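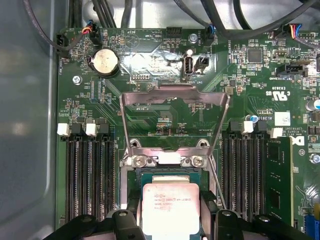 Hardware / Repair and Reuse

Clidik moves desktop board work to open-case servicing

Tue 5 June

Clidik, the desktop refurbishing shop on Skulovgate, has stopped pulling motherboards out of tower cases for routine processor and memory work. Boards now stay screwed to the case while the processor is changed, the memory slots are checked and the battery is tested. The change covers a batch of 195 office towers supplied by Prarnuvard, a leasing company that retires its desktops on a fixed cycle.

Under the old procedure, a technician took out the power supply, unplugged every header and lifted the board onto a bench mat. The shop's service log put the mean time for that sequence at 50 minutes per machine, most of it spent on cabling. Front-panel and fan leads were the most frequent source of faults after reassembly. A temperature lead left off its header, for example, could send a finished machine back to the bench.

With the board left in place, those leads stay connected. The side panel comes off, the tower is laid flat, and loose cables are moved clear of the socket. The load plate is then opened fully before the processor is lifted straight up by its edges. Contacts in the socket are inspected under a lamp at a low angle, where a bent contact shows as a break in the pattern.

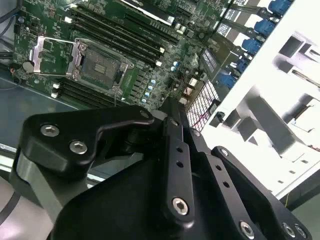

CPU socket with the load plate open and no processor installed.

Sockets that fail inspection are not repaired on site. The complete tower is tagged and set aside for parts, and its memory, drive and power supply go back into stock after testing. Clidik said it expects to have final reject figures for the Prarnuvard batch in July.

The written procedure was prepared by Borkowska, a small technical documentation office that has worked on the shop's bench manuals before. It sets out 5 stages: open and ground the case, clear the cables, service the socket, service the memory, and run a power-on test. Drives and graphics cards remain installed unless the intake sheet lists a fault with either one. Power cables to the drives are left plugged in for the same reason as the board leads, but the tower itself must be disconnected from the wall outlet.

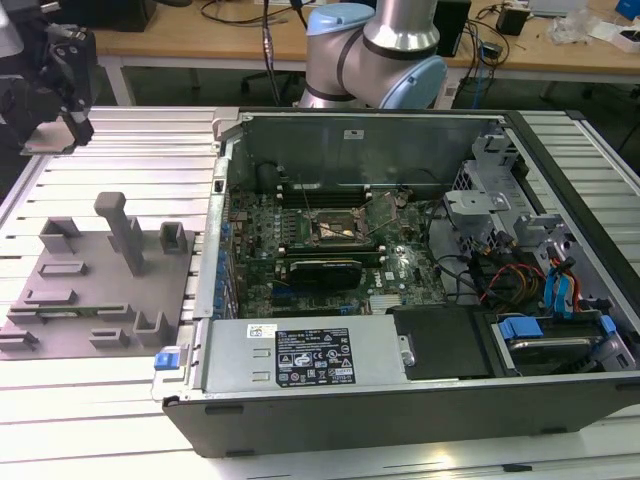 Desktop tower on its side with the panel removed. The graphics card and power supply are in place.

Memory service follows the socket stage. Latches are opened at the slot ends, modules are taken out, and each slot is cleared with dry air. Matched modules go back in the order printed in the board maker's manual. The procedure warns against pressing on a module from one end, which can flex a board between its mounting screws. Coin-cell batteries are measured at this point and replaced if the reading is under the limit on the work sheet.

Clidik keeps the removed modules and processors in labeled antistatic trays. Its parts inventory stood at 2,582 items before the batch arrived. Processors that pass testing are returned to the same model of tower where possible, which avoids a firmware update in most cases.

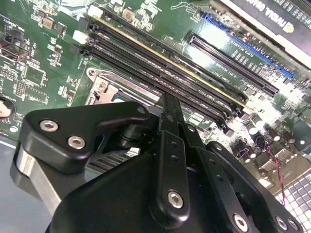
Can memory be changed without removing the motherboard?
In most desktop towers it can. Shut the machine down, unplug it, lay it on its side and open the slot latches before lifting the module out. Compact cases may need a drive bracket or fan shroud removed first.

Finished towers from the batch will be sold through the Skulovgate counter. The bench procedure will be available there as a printed sheet.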